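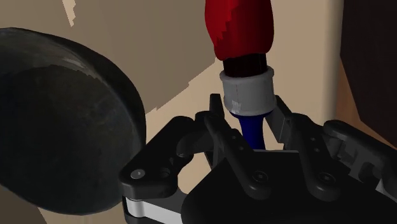

Source: Lovevent project, simulation workspace, wrist view. Render: Su-bin Kwon

Lovevent: teleoperated demonstration in simulation
Progress report to the funder, second period
12th August
By Su-bin Kwon

1. Position at the end of the period

Work package 2 (recording of demonstrations by remote control in the simulated workspace) is complete apart from the items in section 5. The target was 300 accepted demonstrations of the grasp-and-place task and 300 have been accepted. A further 61 were recorded and rejected. Rejected recordings have been kept, with the reason for rejection, and will be delivered with the main set.

Work package 3 (training from the recorded set) has started. No results are reported for it yet.

2. Task and object

The operator brings the gripper to a tool-like object, closes on the shaft, lifts, and places the object upright at a marked position. The wrist view shows the grasp we ask operators to reach: shaft vertical between the two fingers, with the right finger pad bearing on it just below the pale collar. The red upper part is left clear of the fingers. A grasp on the collar is recorded as a fault even where the placement is good, as the diameter there differs from that of the shaft and the finger positions are then not comparable with the rest of the set.

3. Method

Demonstrations were given through the Ralier hand controller, with the Penetti software passing the operator's hand position to the simulated arm. Gripper opening is controlled by a trigger on the same unit. Operators worked from the wrist view and one fixed view, shown side by side. Nine operators took part; 2 had used the equipment before May.

The first recordings used position control throughout. Small hand movements close to the object led to repeated opening and closing of the fingers, and these corrections were copied into the data. We now scale down the hand motion once the gripper is near the object – the operator switches the scaling on with the thumb button. All recordings made before the change were repeated.

4. Faults found

Most of the rejected recordings fall under one of these headings:

– shaft gripped at an angle and straightened by pressing it against the surface
– contact with a neighbouring object during the approach
– tracking lost, usually when the operator turned the wrist too far
– recording stopped before the fingers had opened

The second heading needs further work. Large dark objects close to the left finger are hard to judge in the wrist view, where they carry little shading, and operators tended to rely on the fixed view at that point. Ms Shi has proposed a brighter light on that side. This will be tested before any change is made to the set, so that the lighting does not differ between recordings without a record of it.

The render also gives stepped edges where light meets shadow, as along the left of the red section. This has been left as it is for now.

5. Outstanding items and spending

The operator guide is in draft. The file format note has been sent to the project office for comment. Spending is within the agreed budget and no transfer between headings is requested. We ask for approval to carry the unspent equipment money into the next period for a second Ralier unit.

Comments (3)

P. Shi: For the left-hand light, please keep the present setting as the default and store the new one under a separate name.

projectoffice: Received. Can the rejected set be listed by operator as well as by fault?

Su-bin Kwon: Yes, by operator number – the table will go in with the format note.

This site uses cookies to remember your settings. Accept all | Manage cookies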